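How to build a scripture index for a self-published study book

A scripture index lists every Bible passage cited in a book, in canonical order, with the pages on which each one appears. Readers preparing a talk or a group session use it more than the contents page. Most word processors can produce a subject index but sort entries alphabetically, so that Acts comes before Genesis. The method below uses a plain spreadsheet and a sort key. It was last checked on 9 January 2026 against the Jetetti upload template for paperback interiors.

Before you start

The text must be final. Any change to page size, font or margins after indexing will move the page numbers. Export the laid-out interior as a PDF and work from that file only.

Decide what counts as a citation. A quoted verse with a reference always counts. A reference in brackets counts. A passing mention of a whole book ("as Paul writes in Romans") usually does not, unless the chapter is a discussion of that book. Write the rule down and keep to it.

Step 1. Extract the references

Search the PDF for a colon with a digit on each side. This finds most references in the form 12:4. Then search for the name of each biblical book and its abbreviation to pick up chapter-only references such as "Psalm 23". Single-chapter books (Obadiah, Philemon, 2 John, 3 John, Jude) are often cited by verse alone and need a separate check.

Enter each one on its own row, with these columns: book, chapter, first verse, last verse, page. Leave the verse columns empty where a whole chapter is cited. Do not merge duplicates yet. The Stustcombe Lent course, used as the test file for this page, gave 2,322 rows at this stage, of which 1,836 remained after merging.
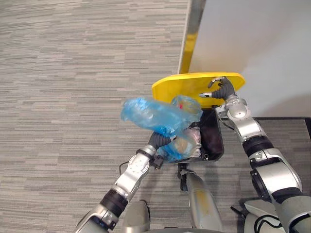
R. Brenis

Step 2. Add the sort key

Make a second sheet listing the books in the order you intend to print them, numbered from 1. For a Protestant canon the list ends at 66. If your text cites Tobit, Judith or the books of Maccabees, settle their position now. They may go in their traditional Catholic order or in a separate section headed Apocrypha, placed between the Testaments or after Revelation.

Use a lookup to bring the number into the main sheet. Any row that returns an error has a misspelt book name or a stray abbreviation. Common faults are "Psalm" and "Psalms" used together, "Song of Songs" against "Song of Solomon", and Phil. for both Philippians and Philemon.

Step 3. Sort and merge

Sort by book number, then chapter, first verse, last verse and page. Rows with empty verse cells should come before the verses of the same chapter. If your spreadsheet puts blanks last, fill them with 0 for sorting and clear them afterwards.

Merge rows only where the passage is identical. Matthew 5:3 and Matthew 5:3-12 are separate entries. Remove repeated page numbers. Join consecutive pages into a range only if the discussion runs on - two unrelated mentions on pages 68 and 69 should be printed as 68, 69.

Step 4. Set the pages

Set the index in 2 columns, one or two points smaller than the body text. Each book name goes on its own line in small capitals or bold, with chapter and verse at the left and page numbers after a tab. Use an en rule for verse ranges if the body text does. The Hattar style sheet has this layout as a ready-made section, but the tab stop is set for a wide page and has to be moved left for the smaller paperback sizes.

If a book name falls on the last line of a column, push it to the next one.

Step 5. Check

Take every twentieth entry and look it up on the printed proof. Then work the other way: open the proof at several pages and confirm that each reference on them is in the index. Psalm numbers need extra care if the author has quoted from a translation that follows the Greek numbering, which is one behind the Hebrew for most of the Psalter.

Notes

Copyright lines for Bible translations go on the imprint page and are not indexed.

Epigraphs are indexed under the page they stand on, even where no folio is printed.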